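# What a Pair of Grippers Costs Before the First Chopstick Moves

Teams that price hand-held data collection usually start with the gripper and stop there. The gripper is the easy line. Suppliers quote it, finance understands it, and it arrives in a box. The lines below it on the sheet decide whether the project runs past its second month.

Sutter, a small manipulation group planning a kitchen program on tableware, went through three versions of its equipment budget before approving one. The first version listed two grippers per operator, mounts, storage, and a laptop. It left out pads, screws, straps, spare batteries, and anything to pick up.
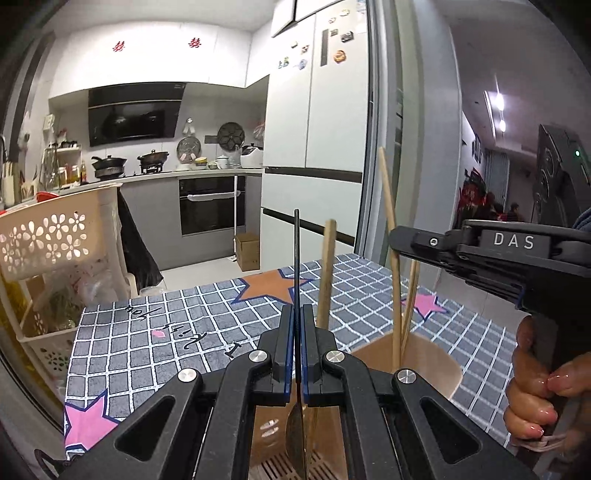
Two-handed work doubles more than the hardware count. Each unit needs its own calibration record, its own charging slot, and its own spare. Sutter settled on one spare for every two pairs in service. Trindero, which leases similar kits, asks for a deposit of $500 per unit and does not prorate a damaged linkage. A buyer who plans to run thin objects all day should read that clause first.

Thin objects are where pad wear shows up in the accounts. A chopstick puts the whole closing force on a narrow strip of rubber, and the strip is usually in the same place each time. Sutter budgets a pad change every 40 hours of handling and logs the hours by gripper.

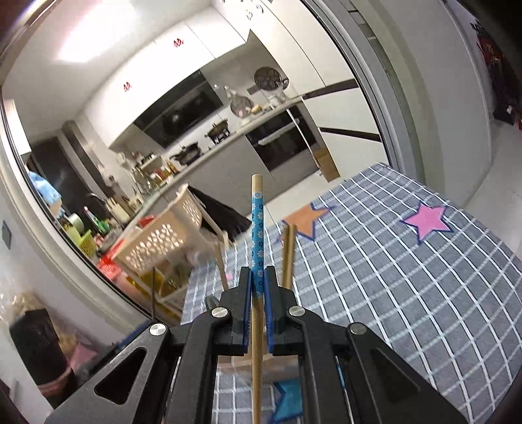 Pads are cheap. The labor to change them is harder to see, because the jaws have to be checked for parallel closing afterward and the unit is out of service meanwhile. Zendcombe, a supplier of replacement jaws, sells them as matched sets with the pads already bonded. The set costs more than loose pads, but the swap takes 13 minutes on Sutter's bench, including the check. For a group with no technician on site, the set is the better purchase.

The next line is props. Purchasing staff tend to treat utensils and holders as petty cash, which works until a holder goes out of stock and the object list no longer matches the plan.

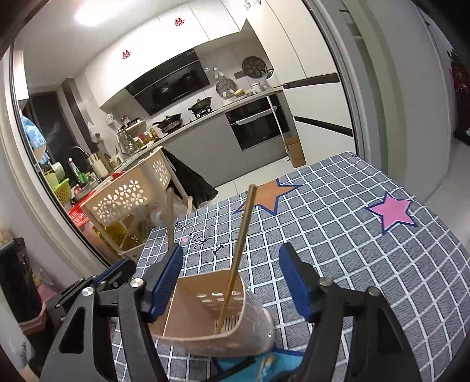 Sutter now buys each holder type in one order and stores the extras by shape. Paper and cardboard containers are listed as consumables, plastic and wood as equipment. The split looks fussy on a small order. It saves an argument when the program asks for a second round of funding.

Site costs come last and vary the most. A real kitchen needs no set building, but it does need setup time, a table of known height, and a place for the operators to stand. Lighting should be checked at the hour the work will be done. A site visit at 10 a.m. says little about a session at 7 p.m.

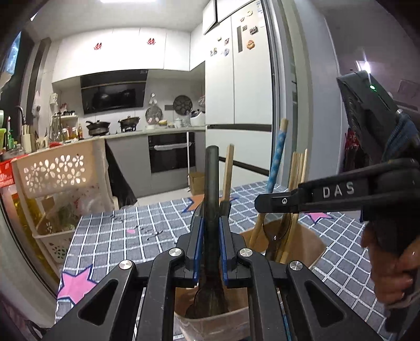
Software belongs on the same sheet. Sutter uses Surnano to match left and right recordings and pays $1,233 a year for the license. Storage is billed separately and grows with every session, so it should be entered as a monthly cost from the start.

The approved version holds back a reserve for repairs, released in December if unspent. Groups preparing a first budget can use the same order: grippers, spares, wear parts, props, site, software, storage. Quotes for wear parts should be requested together with the quote for the grippers, while the supplier still wants the sale.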